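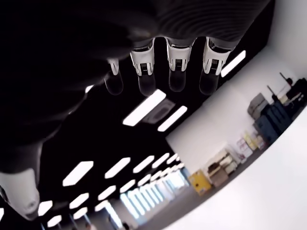
The Cindau Children's Learning Center
Everyday Things Explained: The Water Bottle

A plastic water bottle is one of the most common objects in a home, a school or an office. It is light enough for a small child to carry. This page explains what such a bottle is made of, why it has the shape it has, and what happens to it when the water is gone. It is intended for readers in grades two through five.

What is the bottle made of?

Most clear water bottles are made of a plastic called PET. The letters are short for a much longer name, polyethylene terephthalate, which you do not need to remember. PET starts out as small, hard pellets. At the factory, the pellets are melted and formed into short, thick tubes. A tube already has the screw threads for the cap at one end, but the rest of it looks nothing like a bottle.

The tube is then warmed, stretched and filled with air inside a mold. The plastic spreads out until it touches the walls of the mold and takes their shape. The finished wall is very thin.

The cap is made from a different plastic, which is usually harder and may be brightly colored.

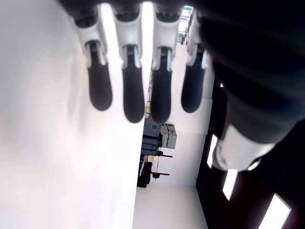
Should the cap be taken off before the bottle is recycled? A reader sent this question to the Center in April, adding that at home the caps had always gone into a separate jar.

The answer depends on where you live. Many towns now ask for the cap to be screwed back on the empty bottle. Others still want the two kept apart. An adult can help you find the rule for your town.

Why does it have ridges?

Press gently on the side of an empty bottle and it will bend and crackle. A thin wall with no ridges would bend even more easily. The ridges work like the folds in a paper fan and make the wall stiffer. They also give your fingers something to hold.

A bottle standing up can be knocked over, and a bottle lying on its side can roll. A bowl is useful here. Its sides curve upward, so a bottle laid inside tends to settle toward the middle. 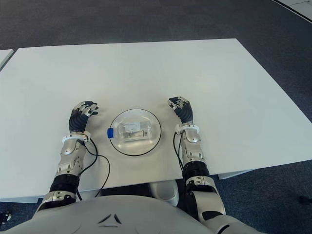 A flat plate does this less well. If its rim is low, a bottle may roll over it and onto the floor. You can test this yourself with an empty bottle, a bowl and a plate, all of them plastic. Lay the bottle in each one and tap it lightly with one finger. Write down what it does.

How much does it hold?

Water is measured in milliliters or in fluid ounces. There are 1,000 milliliters in a liter. The sample bottle in the Center's Lekine Room holds 515 milliliters, a little more than half a liter. Pupils who visit on a Wednesday may pour water from it into measuring cups and compare the amounts.
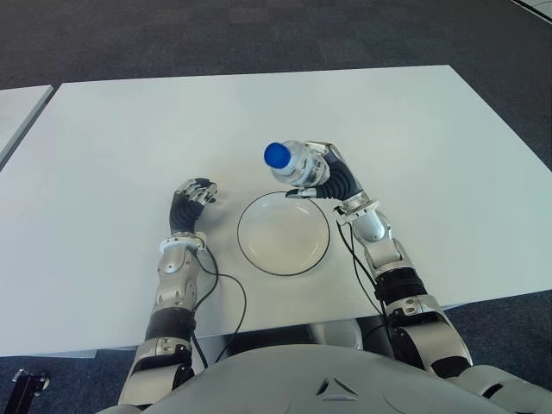
What happens afterward?

Empty bottles should be placed in the recycling bin. At a recycling plant they are sorted, washed and cut into small flakes. The flakes can be melted and used for new bottles, carpet or clothing.

Words to know

Mold: a hollow form that gives a soft material its shape.
Pellet: a small, hard piece of material.
Threads: the raised lines that let a cap screw on.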